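Ormsby gets shared rules for robotic suturing practice

Great news for everyone training at the Ormsby skills lab! Our new good-practice rules for robotic suturing took effect on Tuesday, August 16, 2022, after a trial run in July, and the response has been fantastic.

Merle Sheehan wrote them with trainers from Helter and Korthorpe. Every trainee now logs 20 practice hours on skin pads before moving up, and two trainers sign off each stage. Needles stay in view at all times, and thread is never pulled blind.
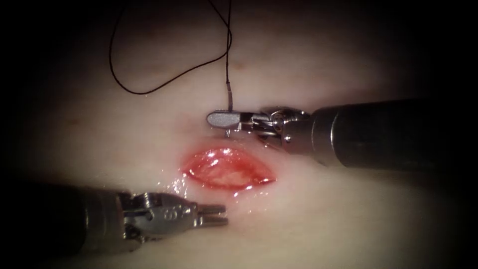

Over 200 trainees will work to the same rules this fall, so a pass at one site finally counts at the others. Printed copies are at the front desk.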